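The Yellow Piece

By the time the kettle had boiled twice and been forgotten twice, Anisa Lau had read her aunt's letter all the way through, including the bit up the side of the last page where the writing went small and sloping because the paper had run out before the news did.

It was a good letter, as they all were. It had come from Ellora with a stamp stuck on crooked, and it told her about the heat, and the neighbour's new gate, and a long quarrel with the bus company over a lost umbrella, and only then, right near the end, did it come round to the game. "I have been thinking about our game," her aunt wrote, "and I believe you owe me a move. You have owed it since March. Put the bowl out, my dear, and don't rush."

So Anisa put the bowl out. She spread the green cloth first, the heavy one that never would lie flat however often she smoothed it with the side of her arm, and she set the white bowl in the middle, and beside it the little speckled dish with the pink spoon laid in it, handle to the right, just as it had been laid on her grandmother's table at Pundutley when she was so short that she had to kneel on the chair to see. Then she went to the tin on the shelf, felt about among the buttons and the foreign coins, and found the yellow piece, and dropped it in.

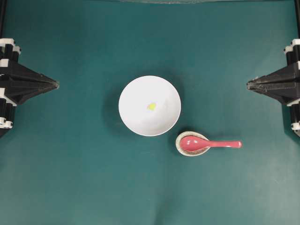

The table laid for the game, with the spoon at rest.

I should explain the game, as far as it can be explained, for the family has never agreed on the rules and there was once a Christmas when two of the uncles wouldn't pass each other the potatoes over it. Somebody puts the yellow piece in the bowl. Somebody else must ask it a question, out loud, and then sit quietly and look at it until they know the answer. When they know, and only then, they may pick up the spoon and lift the piece out, and the turn goes to the next person, who these days is usually living in another country and has to be told by post.

Her grandmother used to claim it was a very old game. She said it had been played in the house at Skoseck in 1565, and that a whole marriage had been settled by it, and a well dug. Anisa's father said his mother had bought the bowl in a sale and made up the rest on the way home. Both of these things were told so often, and with such pleasure, that Anisa had grown up believing the pair of them together and had never felt any strain.

She drew up the chair and sat down. The clock went on in the hall. She had meant to ask about the job, because that was the sensible question. Prajapati and Sons had written offering her the upstairs office and the keeping of the accounts, with the rent of the flat above thrown in, and they wanted to hear by the end of the month. She had even practised the wording while she was washing up.

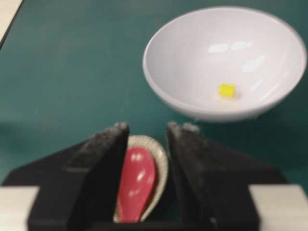

But what she said, when she opened her mouth, was, "Do I miss them?"

It was a silly thing to say to a bowl, and she felt her ears go warm. Still, it was said, and the rules were quite firm on that point (one of the few they were firm on), so she folded her hands and looked.

She thought of the kitchen at Pundutley with the door propped open and everyone talking across everyone else. She thought of the train, which took the long way round by the river, and of the old biscuit box under her bed where she kept the letters, roughly 205 of them by now, every one answered late. She thought of her aunt walking slowly to the post office in all that heat, under a borrowed umbrella. The yellow piece sat where it had fallen, small and bright, and offered no opinion.

A good while went by. The tea was made at last, and drunk, and she was still in the chair, and the spoon was still in its dish.

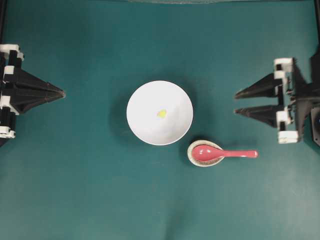 Anisa's turn, still unfinished at teatime.

At five o'clock she fetched her pen and the thin blue paper. "Dear Auntie," she wrote, "I haven't made my move yet, and I think I should like to make it at your table, if you can put up with me for a few weeks. I shall bring the spoon."

Then she went to find out about the trains.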